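Household Economics and Shared Living
Unit 8: The Division of Small Labor
Instructor: Ximeng Zeng

Before class, read the Trikholm packet through the end of the second case. The third case is longer and sadder and we will get to it in December.

1. Where we left off

Last time we worked through the standard bargaining model, in which two adults with stable preferences sit down and trade chores until neither wants to trade any more. Several of you pointed out that you have never met these adults. Fair enough. The model still does one useful thing, which is to make us write down what each person would do if the deal fell through. In economics this is called the threat point. In a shared apartment it is called eating over the sink.

2. What counts as a chore

Time diaries have a weakness we need to keep in view. They record tasks that have a beginning and an end. "Washed plates" goes in the diary. "Noticed we were nearly out of dish soap, thought about it on the bus, forgot, remembered" does not, although it ate up a fair piece of the afternoon.

For this course, sort household work into two piles:

Visible work: can be watched, timed and complained about.
Carrying work: planning, remembering, noticing, reminding. Hard to time. Complained about anyway.
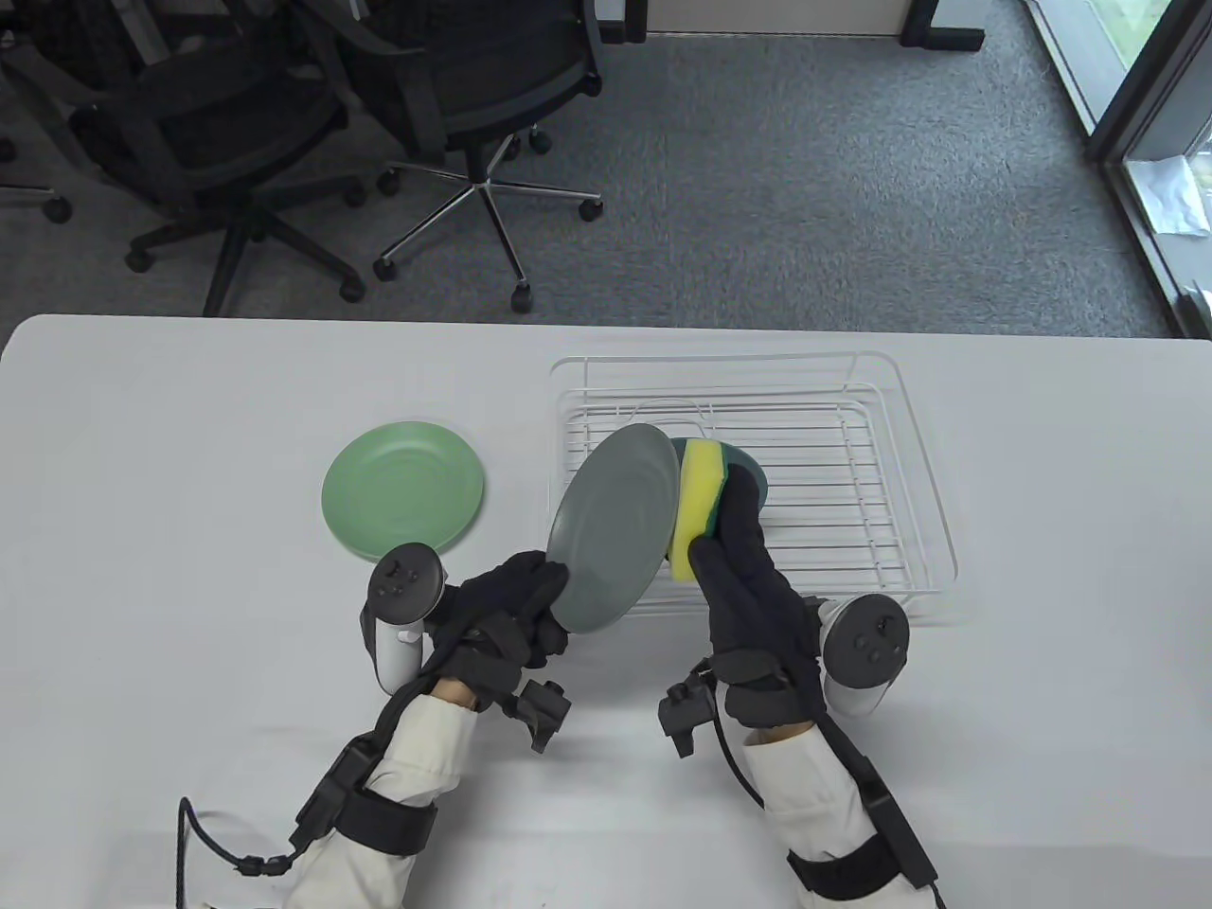

Fig. 1. Visible work: sponge, plate, rack.

Most surveys are good at the first pile and hopeless at the second. When you read that a couple splits housework evenly, ask which pile was measured and who filled in the form. (Filling in the form is carrying work.)

3. The Lu apartment

Four roommates, one kitchen, and a jar. Under the Lu rules each person starts the month with 100 points and spends them to get out of chores. Whoever takes the chore collects the points. It is a lovely little market and it fell apart at the usual place: prices. Cleaning the bathroom went up to 200 points, more than anyone's starting balance, so the bathroom was in effect no longer for sale. By the end of term one roommate held 296 points and would not speak to the others.

Things to look for in your write-up:

Who sets the price, and when can it change?
What happens to a person who has run out of points?
Does the system reward doing the job or doing it well? A plate can be washed in a way that obliges the next person to wash it again.

That last point is our old friend moral hazard. You may cite your own roommates as evidence, with the names changed. I have had complaints.

4. Standards

The person with the lower tolerance for mess acts first, and so ends up doing more. Gevudum House tried to fix this with a written standard for every room. The kitchen page alone ran to 8 paragraphs, one of them on crumbs. People followed it closely for a while, then used it mainly as something to point at.

The lesson usually drawn is that written rules fail. I would be more careful. The residents of Gevudum fought less about whether a job was finished and more about whose turn it was, and the second kind of fight is shorter.
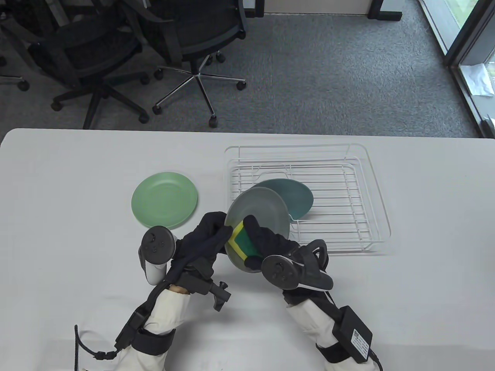
Why does the person who cares most about a clean kitchen usually end up cleaning it?
Their patience runs out first, so they step in before anyone else feels there is a problem, and the others learn that waiting works.

5. For next time

Keep a chore diary until we meet. Include carrying work, however silly it looks on paper. Up to two pages, typed. Please don't ask a roommate to keep it for you; this has been tried.

The Sterance case is optional reading. It concerns a chore-splitting service that sent its customers so many reminders that they began taking turns reading them. Bring questions on the threat point, which will be on the midterm.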